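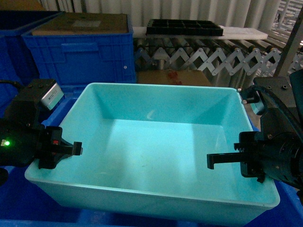
## Setting up a tub-and-crate packing spot

I pack seed orders out of a shared shed in Tondusau, and for the first couple of seasons I did it on a table, with packets sliding off the edge and me crawling around after them. Then Flurina Gisler, who packs bulbs at the other end of the same shed, sat a plastic tub on top of an upturned crate and got on with her morning. I copied her that arvo. I've fiddled with it plenty since, and enough people have asked me how it goes together that I'm finally writing it down.

It suits anything small that comes in packets, sachets or little boxes: seeds, tea, buttons, fishing bits, soap samples. If you're posting out lamps, you want a bench!

### What you'll need

- One wide, shallow-ish tub with sloped sides and a flat bottom (mine's light turquoise, colour is entirely up to you)
- One sturdy crate a bit larger than the tub, to go underneath
- A couple more crates for stock
- Flat cardboard boxes for the finished orders
- A length of roller conveyor, if you can get hold of one second-hand
- Masking tape and a fat marker
- A damp cloth

Go for a pale tub if you've got the choice. I started out with a black one and lost so many dark brown packets in the bottom of it. A tub that's lighter than your stock means you can glance in and know whether it's empty.

### Sort out the base crate

Pick your strongest crate for the bottom. Give it a shove from each side before you trust it, and if it rocks, try it somewhere else on the floor (our concrete slopes towards the door, so I've got one good patch and I guard it).

You can have the crate either way up. Open side down gives you a nice flat platform. Open side up works too if the tub sits securely across it, and you might get a bit of storage below, though I find I never want to lift the tub to get at anything.

What matters is that you've got crate showing past the tub on all the sides you'll be leaning on. If the tub hangs over, one elbow on the rim and the whole lot's on the floor. Ask me how I know.

Height is a personal thing. Your hands should reach the bottom of the tub without you hunching. I'm on the short side, so one crate on a low bench does me. Flurina uses two and clips them together.

### Wipe the tub, then wipe it again

Seed dust gets into everything, and so does label glue. I wipe the tub out at the start of each session with a barely damp cloth and let it dry properly before any paper goes in. Paper packets and moisture are a rotten combination. Old smudges that won't shift are fine, I've stopped chasing those.

Skip the spray cleaner with the lemon smell. I had a customer write to ask why her basil smelled of dishwashing liquid.

### Put your stock on your weak side

I'm right-handed, so my stock crates go on the left and slightly behind the tub. I grab with the left and count with the right. Swap it if you're a lefty.

Crates with handle cutouts are best turned so a cutout faces you, because you'll be dragging them forward all day. A closed cardboard box can live on top of the nearest one, and I keep that for whatever's next in line. Just don't stack so high that you have to take three things down to reach the one you want.

Tape a strip on each crate and write what's in it, big. The Nimri tomatoes and the Pavgate tomatoes come in packets that look nearly identical, and I sent out the wrong ones for most of December before I gave in and bought a marker.

### The conveyor

You can absolutely do without this bit. I carried boxes across the shed for ages and survived.

Still, if you come across one of the extendable ones with the zigzag frame, grab it. It squashes up when you're done and stretches out when you need it. Run it along behind the tub, so a finished box goes straight up and over onto the rollers. A few things I've learned:

1. Stretch it only as far as you need. The further apart the rollers get, the more likely a small box is to tip its nose down between them.
2. Lock the wheels, if it has wheels, before you load anything.
3. Keep it level, or with the tiniest fall towards the far end. Too much fall and your parcels take off.
4. Put something soft at the end. I use a folded doona cover in a crate.

### Packing a run

Okay, the fun part. Work in batches. I do 6 orders at a time, and I've tried more, and more is where the muddles start.

- Lay the order slips along the near edge of the crate, held with a bit of tape.
- Pull everything for the first order into the tub.
- Check it against the slip while it's all spread out on the bottom. Touch each packet as you read it.
- Box it, slip on top, close the flaps, onto the rollers.
- Look in the tub. Is it empty? Then start the next one.

That second-last glance has saved me more refunds than anything else. If there's a packet still lying there, it belongs in the box you just closed, and you can still reach it.

For bulk jobs I change things a bit. When Irnero orders carrots they want bundles of 100, so I tip in 200, split them into two piles against opposite walls of the tub, and band each pile once it's counted. The sloped sides are great for this, as the packets slump back into the middle when you let go and you can scoop them up with two hands.

### Packing up

Tub gets wiped and goes upside down on its crate so it doesn't collect dust. Conveyor gets squashed up. Half-empty stock crates go back on the shelf with their tape facing out, and any odd packets go in the jar by the kettle for sorting later.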